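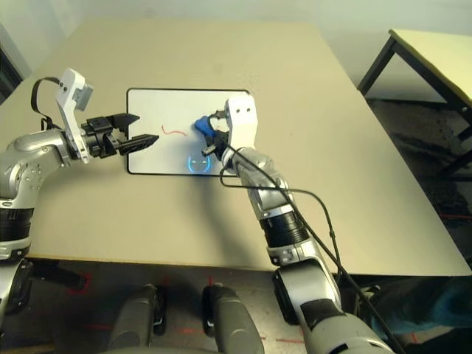
Teaching a robot to write on a board is harder than it sounds, as anyone who has watched a pen skid off sideways will know, but the team behind the Prestus project thinks it has found a kinder way of going about it. Their results, shared in April, come from 261 trials with a two-armed robot, a marker and a small whiteboard laid flat on a table.

Most earlier attempts asked the robot to copy a person's movements as closely as it could, and the new method, which the group calls Pluvico, splits the job up instead. One part of the software decides where the line should go, and another looks only after how hard the pen is pressing, correcting itself 100 times a second. The robot was shown each kind of stroke just 3 times before it had a go by itself.

"We were all rather fond of the early squiggles," said Gheorghița Ardeleanu, who leads the work, "and I kept 2 of them on my office wall — but it is lovely to see a line that ends where we meant it to."

Wavy lines remain the hardest, she added, and short ones harder than long. The team plans to try tilted boards next, and then chalk.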